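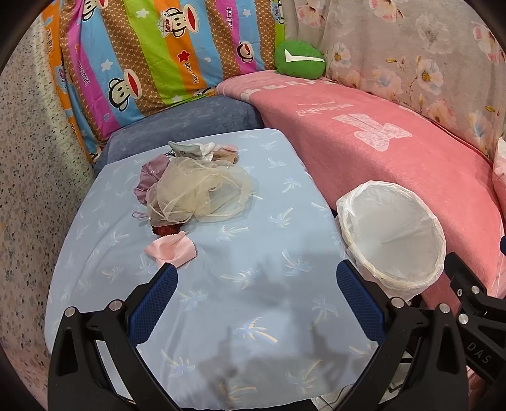
Welcome back, everyone, and thank you for bringing in so many scraps from home! Tonight we carry on with fibers and how they behave, and I'd like you to keep last session's sheet handy (the one with the burn test table), as we'll lean on it quite a bit.

## Knits and wovens

A woven cloth has two sets of threads crossing at right angles. A knit is made of loops, so it gives in every direction and curls when you cut it. Pull gently along the grain, then across, then on the bias, and write down what you feel.

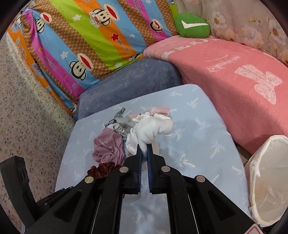 Stretch alone won't settle it, mind you, as a woven with a little elastane can fool even Siv Torvik, and she ran the finishing room at Vurnik for years. Get out your magnifier and look for the loops.

## Pile and nap

Fleece starts life as a knit. The surface is brushed to raise the fibers and then sheared level, so pieces for one garment should all be cut facing the same way.
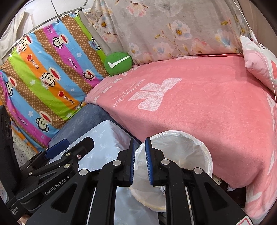 *Fig. 3. Printed pink fleece with a floral sheet behind.*

Most fleece is polyester, so please keep your iron low and use a press cloth. Cotton sheeting is far more forgiving, though it may shrink, and I always wash mine before cutting (Gerd Tiedemann doesn't, and we've agreed to differ).
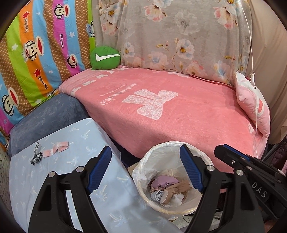 ## For next time

- Read the Hauksdóttir chapter on finishes, up to page 116.
- Mount 7 swatches on card, with the grain marked in pencil.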